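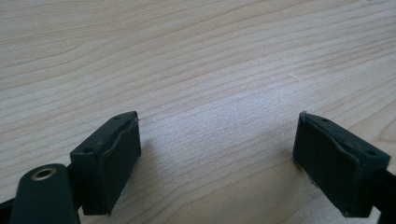
Pad creep on the Stiltden gripper

10/22/23

The Stiltden started dropping things in June. Out of 300 closes, 87 ended with the part sliding out of the jaws. I blamed the motor current limit first and lost an evening at Tambunan raising it. The drop rate stayed put.

The fault is in the pads. The glue line softens under load, the rubber walks up the finger by about 7 mm, and its top edge folds over. After that, contact is on the fold. Tall, soft items like a toothpaste tube go first.

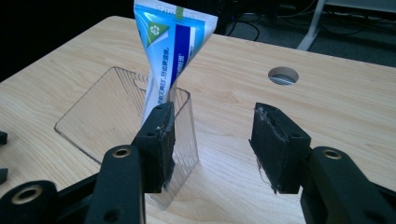

Can the pads be glued back on?

Regluing lasts 10 closes at best. Peel the old pad, scrape the finger bare, fit a new one and leave it clamped overnight. I used the Bramulport pads. Current limit is back at the stock value.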